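How Machines Learn Hand Jobs at Work, and What Happens to the People

At the Matheson packing shop in Stullham, people put small parts into trays. One part goes in each slot. A full day's order is 1480 parts.

A machine can do some of this work. First it needs records of how a person does it. A worker holds a tool called a gripper and uses it in place of fingers. A camera on the tool records each move. A computer then studies the recordings. This step is called training.

A gripper has two fingers. They move apart to open and together to close. The flat inner sides are the parts that touch an object.
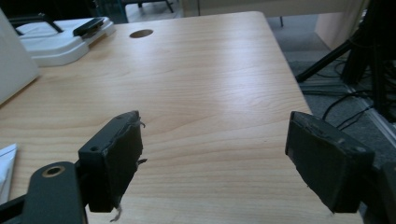 An open gripper over a wooden table. The black finger pads are worn along the top.

Finger pads wear with use. A worn pad may hold an object less firmly, so pads are checked and replaced.

What the recordings contain

One recording is one try at one task: reach, close, lift, move, open. Davina Lindsay makes 60 recordings in a morning. She starts from a different spot each time. If every try began in the same place, the computer would learn only that place.

Mistakes are recorded too. They are marked with a label so the computer does not copy them.

The computer also has to deal with everything else the camera picks up, such as the floor and the edge of the table. It must work out which parts of the view matter for the task.

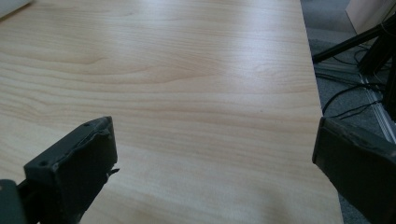 What changes for the workers

Before the machine, six people filled trays all day. Now the machine, named Liso, fills the plain trays. People fill the trays with odd shapes, which Liso often drops.

Some jobs are new. Cameron Tennant used to fill trays. He now watches Liso and stops it when a part gets stuck. He took a training course for this in November.

Some jobs are smaller. Veerle Koster works fewer hours on trays and spends the rest of her week checking orders. She says her wrists hurt less, but she liked the old job better because she could talk to people while she worked.

Who decides?

The shop manager, Jacqueline Lefèvre, chooses which tasks go to the machine. Workers meet with her every Monday and can say when a task should stay with people.

Words to know

Automation: using machines to do work that people did before.
Gripper: a tool that opens and closes to hold things.
Training: giving a computer many recordings so it can learn a task.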